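Home | Features | Reviews | Workshop | Subscribe

Print this article | E-mail this article

Chores on the bench: how far household machines have got

Ask a maker of two-armed machines when one of them will clear a kitchen table and the reply is usually another question: which table? The reply is evasive, but it is technically correct. A table with six known objects, fixed lighting and no one leaning across it is close to a solved problem. A table after breakfast is a different problem with the same name.

The two arms on test at the Wendum workshop are of the kind now sold to universities and small manufacturers. Each carries a two-fingered gripper. Control software is supplied by Lyimo, and the training tools come from Cindeo. The test programme, called Wernumier, was set up to answer a narrow question. Given a household task and a fair amount of demonstration data, how often does the machine finish without a person stepping in?

Demonstrations are recorded by hand. An operator guides the arms through the task, and the joint positions and camera views are logged together. Wernumier collected 500 demonstrations of putting items into a container and a further 400 of taking them out again. The two sets were kept apart during training, then merged. The merged version performed better on both tasks, which surprised the operators less than it surprised the software team.

Testing followed a plain protocol. The table was laid out, the arms were started, and the attempt was marked as finished, partly finished or stopped. A stop was recorded whenever someone touched the controls. Of 829 attempts, the machine finished slightly more than half. That figure is lower than those quoted in most product literature, but product literature tends to count single picks. Wernumier counted whole jobs. A job made up of ten picks, each with a good chance of success, has a much poorer chance overall, and a householder cares only about the job.

The faults fall into groups. Grasping round things is now dependable if there is clear space on both sides. Grasping flat things is poor. A utensil lying against the table gives the fingers very little to close on, and the usual remedy, dragging it to an edge, needs an edge that is free. Shiny surfaces still upset depth sensing, and dark surfaces do so in a different way. Handing an object from one arm to the other works well in the middle of the table and badly near the sides, where the wrists run short of travel.

Speed is a separate matter. The arms move at a rate chosen for safety, and most of the elapsed time goes on approach and retreat, with little spent on the grasp itself. A person would finish while the machine was on its second or third object. For unattended work this may be acceptable. In a shared kitchen it would be tiresome.

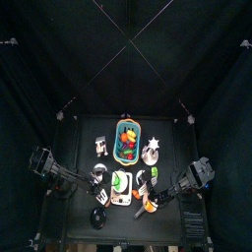 Crowding remains the hardest condition to specify. Two layouts may hold the same items and differ by a finger's width in one gap, and the machine will manage one and stop at the other. The Wernumier layouts were graded by the smallest clearance between neighbouring items, a crude measure that nevertheless predicted stops better than the number of items did. Stacked items were graded separately. Lifting a bowl off whatever supports it calls for a vertical approach, and the planner is inclined to come in from the side if the path above is longer.

Toy goods are widely used in such trials. They are light, they survive being dropped, and replacements are cheap. They also flatter the machine. A plastic banana doesn't bruise and a plastic tomato doesn't roll in quite the manner of a real one. Results obtained with them should be read as an upper limit. Wendum intends to repeat part of the programme with crockery and fresh produce, at reduced speed and with a tray beneath.

On the shop floor the outlook is better. Kitting, where known parts are placed in known trays, allows the clearances to be fixed in advance, and flat parts can be presented in slotted holders. A firm that can redesign its bench around the arms may get useful work from them today. A household will not redesign its worktop, and at present the machine cannot do without the favour. The next round of tests will use the same arms with longer fingers and a softer pad, and the grading of layouts will be extended to cover items lying beneath others.

Contact us | Copyright Features Desk, all rights reserved | Back to top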